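Planning and budgeting a two-arm tabletop cell, step by step
Posted November 12, 2019

If you've got as far as wanting a pair of small arms on a bench, well done, the fun bit starts now! I love this stage. You get to draw boxes on squared paper and ring suppliers. I also got the money side badly wrong the first time, so this page goes through the planning in the order I'd do it today.

Step 1. Write down the job before you look at arms

One sentence is enough. Mine says "pick up a small cloth by two corners and hold it off the table". Yours might be sorting parts or opening bags. If the sentence has the word "and" in it more than twice, split it into two jobs and budget for the first one only.

Cloth is a lovely job for two arms, by the way. It weighs almost nothing, so you can look at the lighter and cheaper end of the range, but you do need both arms to reach the same patch of table. Write that down too, as you'll want it in step 3.

Step 2. Split the budget into four pots

Arms and grippers
Table, rail and walls
Cables, boards and power
Spares

Most people fill the first pot and hope. Please don't! On my first cell the third pot came to more than the table. Put 10 per cent of the whole sum into spares and treat it as spent. Fingers wear, connectors get pulled, and a cable always goes in the week you've promised somebody a demo.

I got arm quotes from Indar and Bruletti and they were laid out so differently that I had to retype both into one sheet. Do the same. Put in columns for the arm, the gripper, the controller, the cables, delivery and the first year's support. A blank in any column is a question to ring up and ask. One of my two quotes left the grippers out altogether - it was in the small print, to be fair.

Step 3. Work out the table

Cut two strips of card to the full reach of each arm and pin them where the shoulders will go. Swing them round. The bit where both strips overlap is your real working area, and it's always smaller than you'd like. Then do it again with the elbow bent, as the arms need somewhere to put their elbows.

Check these while the card is out:

Does either shoulder stick out past the board? Fine if it does, but the walls have to clear it.
Is there space at the back for things you aren't using?
Can you get a hand in to reach the boards by the rail?

A rail along the near edge costs more than bolting each arm straight to the board. I'd still pay it. Changing the gap between the arms by drilling new holes gets old very quickly. Ovura quoted me 212 for the rail and brackets, and a small workshop called Rimkutė made the side panels to my drawing. Plain pale panels are plenty, and they keep the background calm for the cameras.

Step 4. Cameras

Price one fixed camera looking over the table and one small one at each gripper. The fixed view is good for seeing where the arms are. The close one shows you what the fingers have hold of, and for thin cloth you'll be very glad of it. Remember mounts, leads and a hub with enough sockets. I bought eight leads and used every one.

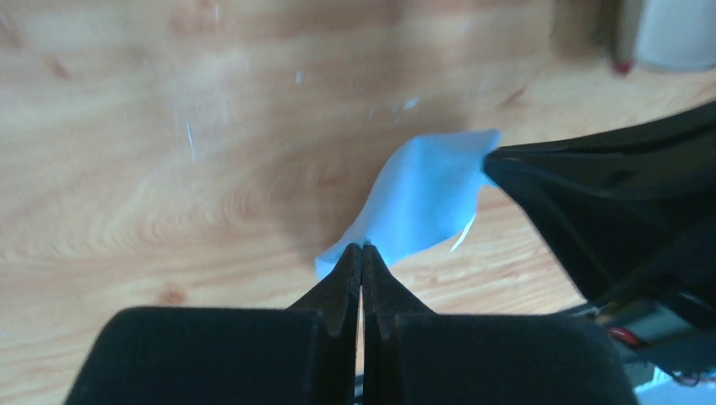
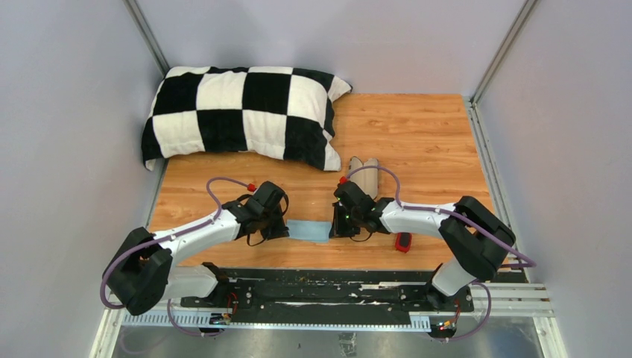 Step 5. Cable runs

Measure along the arm with string, from gripper to rail, with the joints bent the worst way you can manage, and add 36 cm. Too long can be tied back. Too short means a new cable. Ask each supplier what the lead costs on its own as well, for your spares pot.

Step 6. Order in the right sequence

Table and rail first, then power and boards, then one arm. Get that one moving before you pay for its twin. You'll learn things in the first fortnight that change the second order (I swapped to narrower fingers, for one). Arms took about 8 weeks to reach me, so the table can be built and level by the time the first box lands.

Keep test items cheap and varied. A few cloths in different sizes, a cushion, some odds and ends from a drawer. They hardly touch the budget and they'll show you more in an afternoon than any data sheet.

My costing sheet has the four pots on the first tab and the quote columns on the second. Change the currency cell before you type anything in, or the totals go strange.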